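Automotive Retail, Unit 7: Opening a dealership in a new territory
Handout, 04/04/2024

Read this before the seminar and bring your worksheet from Unit 6. We use one case throughout, the Vikex dealership in Bollville.

## 1. Who owns what

Under a franchise agreement the carmaker supplies the cars, the brand and the sales standards. The dealer pays for the building, the staff and most of the stock. In Bollville the dealer leased an old furniture store and refitted it to the Vikex standard. The lease runs longer than the franchise term. Keep that in mind for question 2.

## 2. Floor plan financing

New cars are usually bought with a short-term loan secured on each vehicle. Interest builds while the car sits on the lot.

- Bollville opened with 47 new cars in stock.
- The lender gave 60 days free of interest.
- After that, each unsold car cost the dealer $7 a day.

A car sold on day 60 carries no interest. A car sold on day 90 carries $210, and this comes straight out of gross profit.

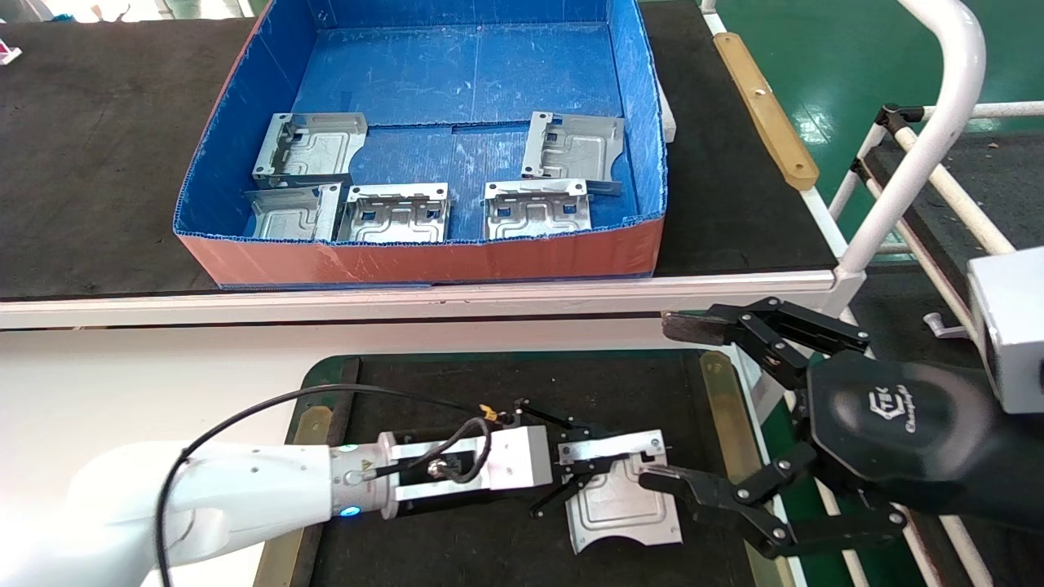 ## 3. Service and parts

Sales get the attention, but in many dealerships the service department covers most of the fixed costs. The term to learn is *absorption rate*: service and parts gross profit divided by total fixed overhead. A new site starts low, as few local owners have cars due for service.

Bollville booked 762 service visits in its first year. Most were for the Gu, the small hatchback. The larger Gosier sold fewer units but brought in more parts revenue per visit.

Warranty work counts too. The carmaker pays for it at an agreed labor rate, often below the retail rate, and a claim with missing paperwork can be refused.

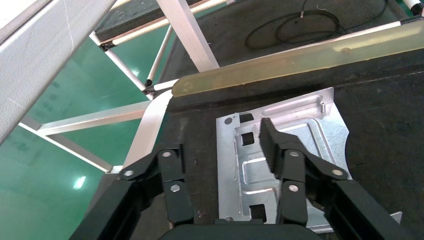 ## 4. Territory

The agreement names an area of responsibility. It does not always stop another dealer from selling to a customer who lives there. Check the wording on advertising, online leads and fleet sales separately.

## Questions for May

1. Work out the interest on a Gosier sold on day 107.
2. What happens to the building if the franchise is not renewed?
3. Name two ways to raise absorption without raising the labor rate.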